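Two Fingers and a Lot of Patience

The robotics club at Bellunness started in September with a borrowed room, a long list of names and no clear plan. By October 18, 2026, it had a plan, a waiting list and an arm that can clear a table. Well, most of a table!

The students call the arm Idell. They steer it by hand, over and over, and every run is saved so the software can learn from it. So far they have logged 3,683 runs, and the log is a joy to read. "Too fast." "Better." "Who moved the tape?" Judite Vilela, the teacher who leads the club, reads the comments out loud at the start of each meeting, and the room falls apart laughing every time.

What gets them hooked is how hard the easy stuff is. Picking up a block takes a person no thought at all. For Idell it means lining up two black fingers, coming in at a decent angle and closing at the right moment – and then doing it again with the block turned a little.

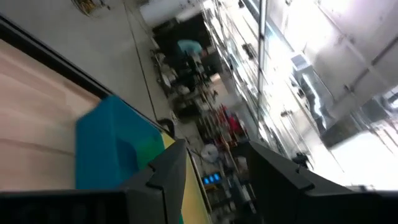 Learning to miss

Vilela won't let anyone delete a bad run. Students sort the misses, argue over them and try again, and some of the best ideas of the fall have come out of those arguments. One group rewrote the way the arm slows down before a grab. Another spent two whole meetings on nothing but wrist angle, and loved it.

Next up is the Coelho Cup, where teams get 600 seconds to sort a table of mixed parts. The club is entering two teams, and the younger one has already picked a name: Staltum. They're still fighting over the logo.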